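Last updated 13/02/2019

# Hiring a room at Wernstead Hall: your questions

**How do I book?**
Ring the office or fill in the form at the front desk. Ladi Okonkwo looks after the diary on weekday mornings. Your booking is confirmed once we have sent you a letter or an email, so please don't print posters before then.

**Which rooms can I hire?**
The Main Hall, the Obi Room and the upstairs studio. The Obi Room has its own door on Plorninton Lane, which suits evening groups.

**Is there a deposit?**
Yes, for parties and any event with a bar. It is £2 per guest and is returned within a fortnight if the room is left clean. Regular groups don't pay one.

**Can I get in early to set up?**
Your hire time includes setting up and clearing away. If you need longer, book longer – the hall is often let back to back on Saturdays.

**Is there a kitchen?**
The Main Hall kitchen has an oven, a fridge and an urn. Bring your own tea towels. The Obi Room has a sink and a kettle only.

**Can we put things on the walls?**
White tack is fine on painted walls. No pins, nails or sticky tape. Helium balloons must be tied down in the Main Hall, where they get caught in the fans.

**Where do we park?**
There are a few spaces behind the building, kept for blue badge holders and people unloading. Everyone else should use the Tivmont Road car park, which is free after 6pm.

**Can we play music?**
Yes, until 10.30pm. Doors and windows on the lane side must be shut from nine o'clock. Live bands need to be agreed with us first.

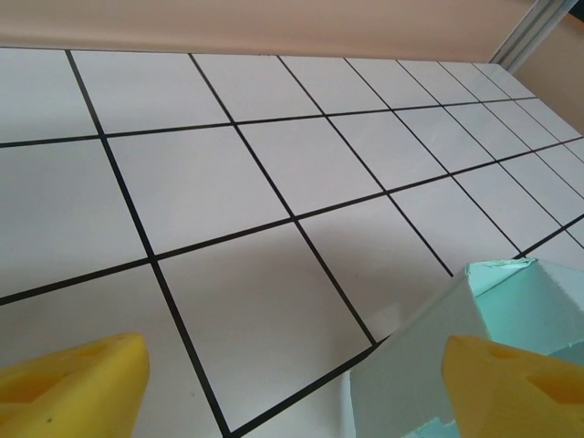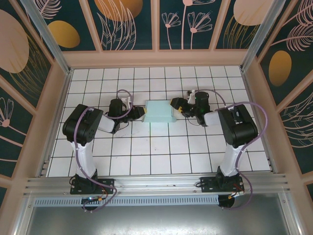
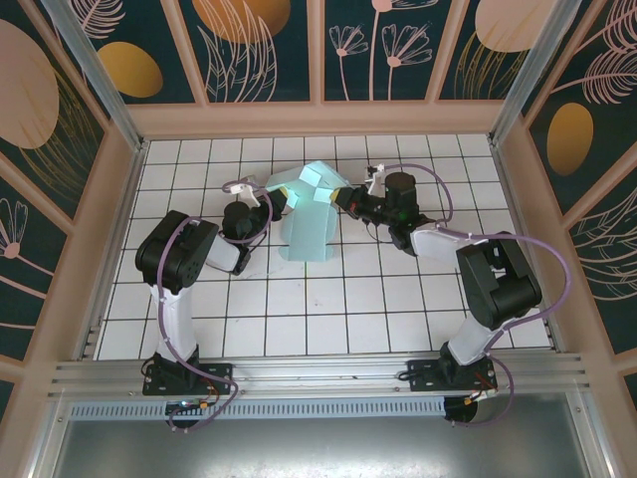 **What if I need to cancel?**
Tell us in writing. With 2 weeks' notice or more you get everything back. After that we keep half the hire fee – the deposit is always returned.

**Do I need my own insurance?**
Private parties are covered by ours. Clubs, classes and anyone selling goods must have their own, and we will ask to see the certificate.

**Who do I speak to about a problem on the day?**
Call Ifeoma Ekwueme on extension 890 from the phone in the lobby. For anything urgent, such as a fire or an injury, dial 999 first.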